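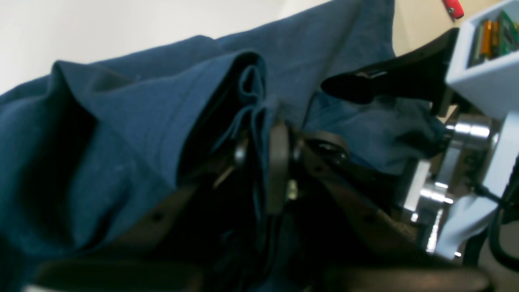

Folding dark cotton things without wasting your evening

In our house the blue things are the worst to fold. I don't know if it is the cloth or the color, but on dark blue you see every wrinkle, every bit of lint and also every mistake from the last folding. I have now a small method for it. Part of it I learned from my neighbor Domenica Aebischer, who worked many years in the linen room of a hotel in Larnitley, and part I found myself by doing it wrong.

Before you fold

Take the piece up by two corners and shake it hard, two times. Not ten times, your arms will hurt and it does not become better. When a dark cotton cloth lies in a heap, the deep folds look almost black and you cannot find where the hem is. So do not search with your eyes. Put your hand under the edge and let it slide until you feel the place where the cloth is thicker. This is your hem or your collar, and from there you can start.

If there is white lint on it, take it off now. After folding, it goes inside and comes out again on the day you want to use the piece. I use a damp rubber glove. The sticky rollers are also good, but I always forget to buy the new paper for them.

Do not pinch in the middle

This was my big mistake for years. I lifted the cloth from the middle with my fingers, it was quick, and then I had a small star of creases exactly there. Soft cotton keeps such creases, above all if it is still a little warm from the dryer. Lift from the edges, or put your flat hand under it.

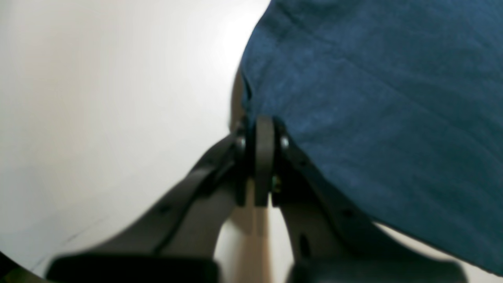
Use a light surface

For dark cloth I like a white or very light surface. You see the edge clearly against it and you notice at once if one side is longer. My own table is dark brown, so I put an old white bed sheet over it. On Thursday, when I do the big wash, the sheet stays on until the evening.

The folding

1. Lay the piece flat and smooth it from the center to the outside with the side of your hand.
2. Bring the long sides together. Check the corners first, then the middle.
3. Smooth again. If you feel a roll under your hand, open the last fold and repeat. Do not press it flat, it will stay.
4. Fold in thirds, with the hem inside.
5. Put it on the shelf with the round side to the front, so you can take one piece and the others do not fall.

My shelf is 17 inches deep and two stacks stand well behind each other. In the back stack I keep the winter things and I change them in January, when I have more patience.

A word about softener: for towels I do not use it. For shirts a very small amount is enough.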